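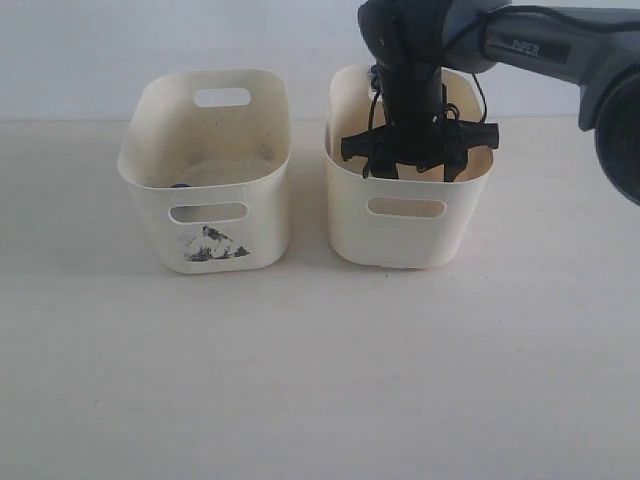

Killard workshop says its sorting arm is nearly ready. Members have heard that before

The shared workshop on Montoya Street says the robot arm it has been building up since last winter will be sorting returned parts by December. The target was first June, then September.

The job sounds small. Members drop leftover hardware in one white plastic bin, and the arm, a PiPER with a black gripper, is supposed to move whatever is worth keeping to a second bin beside it. The group has spent 273 hours on the build, according to the log taped inside the tool room door. A person with a free evening could have emptied the parts drawers several times over.

In a notice to members on Monday, the build group said the arm made 20 pick attempts in its latest trial and finished the run "without a serious fault." The notice did not say how many parts ended up in the right place. Asked for that number, the group said it was still going over its notes.

A trial in the spring, run under the project name Skumberg, was also called a success. Members who stayed to watch remember 4 parts being moved and one of them landing on the floor. The name was dropped soon after.

Wiring is a sore point too. Thin wires still hang in loops around the gripper, and the group's own task list has had "tidy cables" on it for months. The notice calls the current setup "close to final."

Killard has set aside money for two more months of work. After that the group wants to offer the design to the Gultitz makerspace across the river, which has said only that it would like to see the arm run for a full evening first. No date has been set for that. The parts drawers are still being sorted by hand on Monday nights, starting at 7.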